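**Small Boat Ownership, unit 3729**
**Session 2: The trailer, or the part of the boat you forgot you bought**

Notes to go with the evening talk. They follow the order I meant to speak in, which may differ from the order I spoke in. Tutor: Ward De Graaf. Yard session: Elsa Hovland.

## Why we spend an evening on it

People will look at a second-hand boat for three hours. They tap the hull, sniff the bilge, ask searching questions about the upholstery. Then they hitch it to the car and drive off on a trailer they haven't so much as glanced at. Most of the breakdowns I've attended with a small boat have been on the hard shoulder, which is a poor place to enjoy the upholstery.

A boat trailer has a rotten life. It is driven until its hubs are warm, pushed into cold salt water, pulled out and left in a field until the following spring. A garden trailer treated like that would have the decency to fall apart at once. A boat trailer waits until you're on a dual carriageway.

## Weights

Three different weights get muddled, so write these on the inside cover of your folder.

- **Gross weight**: the most the trailer may weigh, loaded. Look on the plate. If there's no plate, ask why, and listen to how long the answer takes.
- **Unladen weight**: the trailer by itself.
- **Noseweight**: how hard the coupling presses down on the towball.

The sales leaflet for a boat nearly always gives the bare hull. The Dellier we used in July was sold as 371 kg. That was without engine, battery, fuel, anchor, chain, wet ropes, or the previous owner's collection of fenders, all of which came with it. Weigh the whole outfit on a public weighbridge at least once. You'll get a ticket, and you may get a surprise.

Then check the total against three things: the trailer plate, the tyre ratings and the towing limit in your car's handbook. The lowest wins. Venkatesh asked whether you can go over "a bit" if you drive slowly. You can't.

## Noseweight

Too little and the trailer starts to wag the car. Too much and the back of the car sags, the headlamps light up the trees and the steering goes vague.

The limit is the lower of the car's figure and the coupling's figure. Measure on level ground, with the coupling at its proper towing height, the boat loaded as it will travel and the jockey wheel clear of the ground. A proper gauge is cheap. Bathroom scales and a length of wood will also do, though the scales are never quite welcome back in the bathroom.

Worked case from the yard: Ashwin Bangera's outfit read 61 kg on a coupling marked for less. His first thought was to move the boat back on the trailer. We moved the anchor and the spare fuel can first, and only then shifted the winch post. Start with whatever can be lifted by hand. If you do move the boat, look at the transom afterwards: it still needs support from the rollers or bunks beneath it, particularly with an outboard hanging off the back.

## Bearings

The standard way to ruin a wheel bearing:

1. Drive to the slipway.
2. Reverse straight in.
3. Admire the boat.

The hub is warm, the water is cold, the air inside shrinks and water is drawn past the seal. Let the hubs cool before you launch. Rig the boat while you wait, or have your argument about who holds the rope. If you can float the boat off without sinking the hubs at all, so much the better.

To check a bearing, chock the other wheel, jack up the axle and put a stand under it. Hold the tyre top and bottom and rock it. A trace of play is normal on many taper bearings; a clonk isn't. Spin it and listen. It should sound dull. Rumbling, grinding or anything you'd describe with an adjective means the hub comes off.

Grease that has gone the colour of milky tea has water in it. Adding fresh grease on top makes it look nicer and changes nothing. Strip, clean, inspect, repack, new seal, new split pin. Don't reuse the split pin. I know it looks fine.

Dima Smadi asked about bearing protectors with a spring-loaded cap. They help. They don't excuse you from looking, and an over-keen hand on the grease gun will blow out the rear seal and put grease all over the brakes.

## Brakes

Braked trailers use an overrun coupling: the car slows, the trailer pushes, the shaft slides in and pulls the brake rod. Salt water dislikes every part of this arrangement.

After salt water, flush the drums with fresh, using the flushing kit if there is one. When parking for the winter, chock the wheels and **leave the handbrake off**. Shoes left pressed against a drum for months tend to stay there. Each April I'm telephoned by somebody whose trailer will only travel sideways.

Attach the breakaway cable every time, to the proper point on the car, with enough slack for corners and not so much that it drags on the road.

## Tyres

Trailer tyres die of old age with their tread still on. Find the date code on the sidewall. Look for cracks near the rim and between the treads, and don't forget the inner face, where the worst ones hide. Set pressures cold, to the figure for the load.

Carry a spare. Carry a wheelbrace that fits the trailer as well, as the one in the car very often doesn't. Test this at home.

## Straps and lights

The winch strap holds the bow to the post. It isn't a tie-down. You need a separate strap over or from the stern and, ideally, a second fixing at the bow. Put half a twist in any long flat strap and it will stop humming. Stop after a few miles and tighten everything again.

Lighting boards go on last and come off before launching. If they flicker, suspect the earth. If they don't work at all, suspect the earth. Only after that should you start pulling the wiring about.

## Reversing

Elsa takes this in the yard, and she has more patience than I do. The short version: hand at the bottom of the wheel, move it the way you want the trailer's tail to go, small movements, slowly. When it goes wrong, pull forward and straighten up. Nobody ever rescued a jackknife by adding more of it.

## For next time

Bring your car handbook and the details from your trailer plate. Read the slipway section of the Hambridge harbour leaflet, including the part about parking, which is where the shouting generally happens. If your trailer is one of the old Climton ones, bring a photograph of the coupling too; I'd like to see which type you've got.
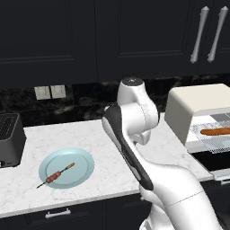
Hambridge, Aug 23, 2022

Corrections since the last printing. Under *Brakes*, the earlier handout said to leave the handbrake on over winter. I apologise to the owner of the D'Souza trailer, who did as he was told. The bearing diagram has been taken out until I can find the copy with the seal the right way round. The yard session needs old clothes, and gloves if you're fond of your hands.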